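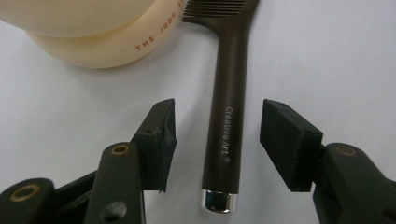
Brown Creative Art comb and a cream container on a white tabletop.

Grooming table at the Kerncombe swap

Combs, brushes and lidded jars will have their own table at the August swap. Ruth Palomino is taking items at the side door until 4 p.m. Please wash combs in warm soapy water and let them dry before you bring them in. Jars should be empty, with the old price stickers off. Each household may leave up to 145 items in all. Questions go to Duván Inga at extension 721.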